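Buvico Surface Finishes: data card

Maintainer: Shinji Sugawara
Last revised: 31/05/2018
Status: stable, corrections only

Summary

Buvico is a table of wall and worktop finishes used in home interiors, put together for the Moriarty room planner. It holds 4000 entries. Each entry describes one finish as sold: its base material, colour, sheen, pattern type and the rooms it is suited to. Prices are left out. They went stale faster than we could update them.
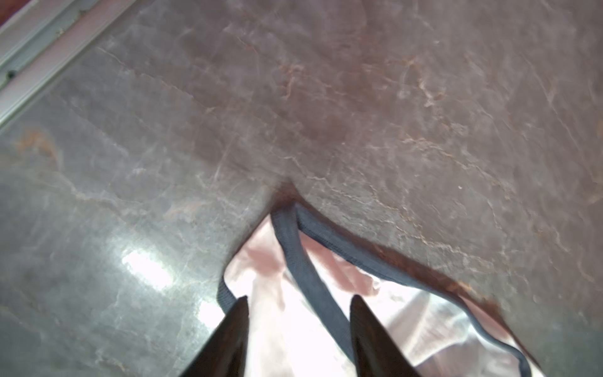 Entries come from two sources, the Jundcombe trade catalogue and the Stidby showroom list. Where both list the same finish, the Jundcombe record is kept and the Stidby code goes in alt_code. The two lists don't agree on colour names, so the original name is always preserved in name_raw.

Files

finishes.csv – the main table, one row per finish
colours.csv – lookup from name_raw to the 15 colour families
rooms.csv – which finishes are suited to which rooms
CHANGES.txt – edits by release

All files are UTF-8 with comma separators. Text fields containing a comma are quoted. Row order carries no meaning and may change between releases, so join on finish_id.

Fields in finishes.csv

finish_id: integer, never reused
name_raw: name as printed in the source
base: stone, tile, timber, plaster, paper, paint or composite
colour_1: main colour family
colour_2: second colour family, blank for plain finishes
sheen: 0 (dead matt) to 4 (mirror gloss)
pattern: plain, veined, mottled, striped, figured or repeat
alt_code: Stidby code, where there is one

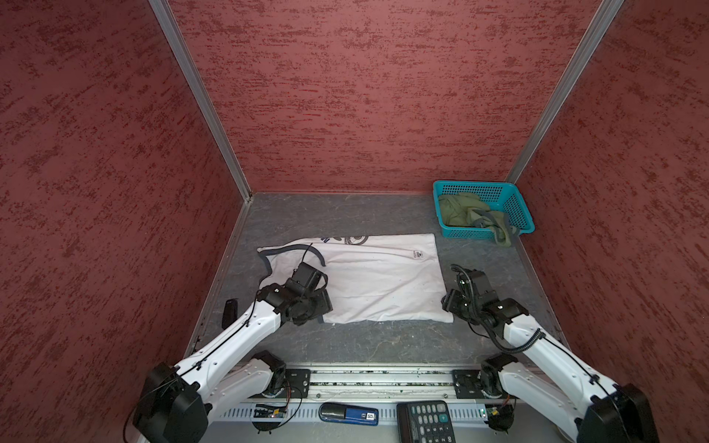 Sheen was taken from the supplier's own wording and mapped by hand. "Satin" and "silk" both become 2. "Eggshell" also becomes 2 for paint, but 1 for tile, where the trade uses the word differently. Blank means the supplier gave no wording, and should not be read as 0.

Pattern values

The veined and mottled classes cause most of the queries. A finish is veined if separate lines can be followed across it, and mottled if the colour shifts in patches without clear lines. Background colour plays no part in the choice.
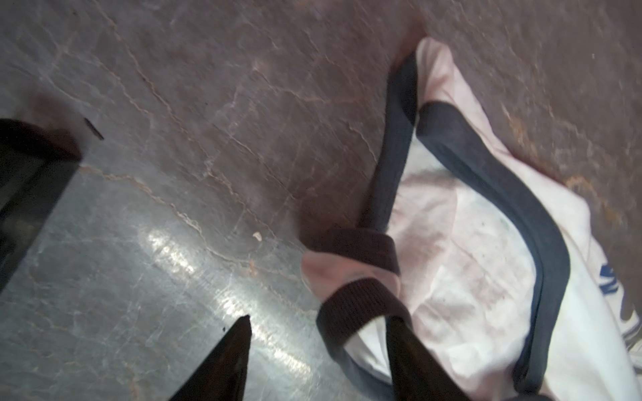
Stone entries with more than one ground colour are recorded by the colour covering the larger area of the sample. The other goes in colour_2, and vein colour is ignored. A brownish grey stone that turns greener towards one corner, with a long tan vein running down it like the one in the photo, would be entered as grey, green, veined. Earlier releases put the vein colour in colour_2. This was changed in November, and the old values have not been kept.

Known problems

Paper finishes are thin on the ground before the second Jundcombe edition. Grout colour is missing throughout. Some composite entries are imitation stone and carry the word "marble" in name_raw – filter on base, never on the name.

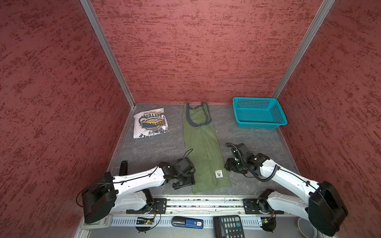
Red and pink are separate colour families, and the split between them is the weakest part of colours.csv. Suppliers use "rose", "claret" and "brick" loosely, and the lookup works on the name alone. Walls in a mottled dark red and pink, as pictured, need both fields filled: red in colour_1, pink in colour_2, pattern mottled. Rows with only one of the two should be checked against name_raw before use.

Corrections

Send the finish_id, the field and the proposed value to the maintainer. Changes to name_raw are accepted only with a page reference to the source catalogue.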